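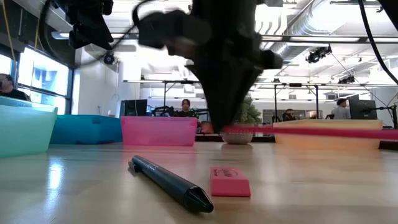
**Revathi Chacko**
Robot cell technician, Mavport

**Gripper stalls on thin items, desk sorting task**

Status: open, workaround in place

The arm picks up the long pinkish-red stick all right, then faults on the way to the bins. Log says "grip force out of range" and the arm holds where it is. The pen and the eraser don't trigger it.

Tried so far:

- Re-zeroed the fingers. No change.
- Dropped travel speed from 100 to 60 per cent. Fewer faults, still more than 19 over the afternoon.
- Swapped the gripper cable. No change.
- Rolled the controller back to build 315. Fault gone for 2 runs, then back.

Jarlath Sheehan thinks the force reading drifts when the wrist turns - the stick is long and the end swings. I've asked Stulum for their filter settings.

Until they answer, thin items run at 60 per cent with someone at the stop button. If it faults while holding something, hit stop before reaching in. Don't clear it from the screen first, the fingers can open.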